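Bristier Furnished Rooms Program
Progress Report to the Okafor Fund
6 June 2022

Thank you for another season of support! We have a lot to tell you, and most of it is good. This report covers the work since January, when the second part of your grant reached us and we could finally sign the lease on the Kindance building.

As a reminder, the program offers short stays in furnished rooms to people who have just started work in Bristier and have not yet found a place of their own. Guests pay a reduced weekly rate and stay for up to 10 weeks. Your grant covers the lease, the furnishings and half of the front office salary. The town pays for water and trash pickup.

Stays

We set out to provide 100 stays in the first full year. We passed that number before winter was over, and as of this report we stand at 359 nights booked for the coming month alone, which is the fullest our calendar has ever been. Most guests work at the cannery or the hospital. A growing share are bus drivers in training, something we had not planned for at all, and we are very glad to have them. They leave early and come back early, so the kitchen gets used at hours when it used to sit quiet.

The waiting list is still longer than we would like. People on it now get a call every week, even when there is no news, and fewer of them drop off without telling us.

The building

Kindance was a boarding house long before we came along, and the layout suits us beautifully. The walls upstairs were patched and painted in the spring. The roof over the back stairs leaked twice and has been repaired under the landlord's share of the agreement. We replaced the old water heater, which came out of the repair line in the budget and used up most of it. Hot water at six in the morning was the single most common request on our comment cards, so we feel good about that money!

The window locks on the ground floor are still waiting on parts. The supplier has changed the delivery date 2 times, and we have asked a second shop for a price.

Bedding and laundry

Linens were a small line in our original proposal and have turned into one of the parts of the job we enjoy most. We used to buy whatever was on sale, and the result was a closet full of sheets that fit no bed in particular. In the spring we settled on one color family and one depth of fitted sheet for the larger beds, bought from Eltutine, with enough spares that a room can be turned over while the first set is in the wash. Changing a room between guests now takes one person instead of a pair, and the front office no longer has to lock up to help. 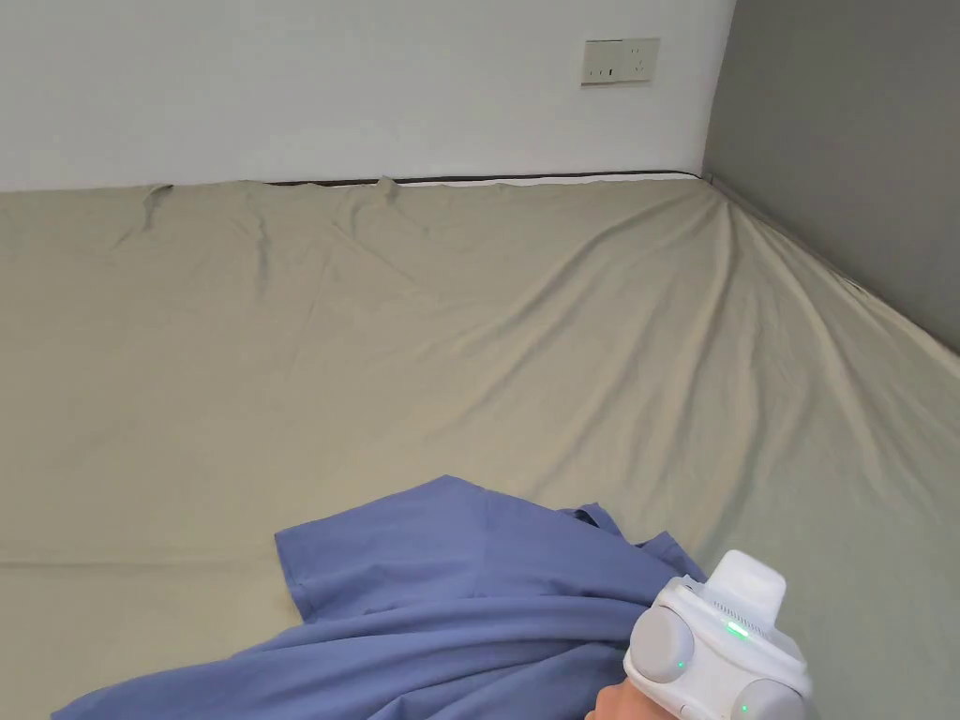 The larger beds were the ones we worried over, and one guest wrote on a comment card that the sheets were softer than the ones at home but that a second blanket should be in every room by fall, without having to ask for it. We agree. Blankets are on the list for the next order, along with pillow covers that zip.

The laundry itself has moved from the outside service to our own machines in the basement. The first weeks were bumpy. We had the dryer set too hot and shrank a batch of mattress pads, and the drain needed a longer hose. Since then it has run well, and the saving is already visible in the monthly totals. We will have a full comparison for you once we have a few more bills from the power company.

Working with employers

The cannery now hands out our flyer on the first day of work, and the hospital has put our phone number in its welcome letter. Both have asked whether they could reserve rooms in advance. We would love to say yes, but we want to keep most rooms open to anyone who calls, so we are trying out a small number of held rooms through the summer. If a held room is not claimed by noon on the day of arrival, it goes to the waiting list.

Money

Spending is on track overall. Repairs are over budget because of the water heater, and linens are a little over because we bought all the spares at once. Salaries are under, as the evening desk job stayed open longer than we hoped. It is filled now, and the desk is staffed until ten every night. With your approval we would like to move the unspent salary money into repairs. The request form is attached, along with the ledger and copies of the larger receipts.

What comes next

Over the summer we will finish the window locks, place the blanket order and open the two back rooms that have been used for storage. We are also putting together a simple sheet for departing guests, with landlords who have rented to our people before, typical deposits in each part of town and the bus lines that run late. Several former guests have offered to help write it, which made our week.

You are warmly invited to come by. The coffee is always on in the front office, and we would be happy to show you the laundry room, of which we are more proud than is probably reasonable. Please call ahead so we can save you a parking space behind the building.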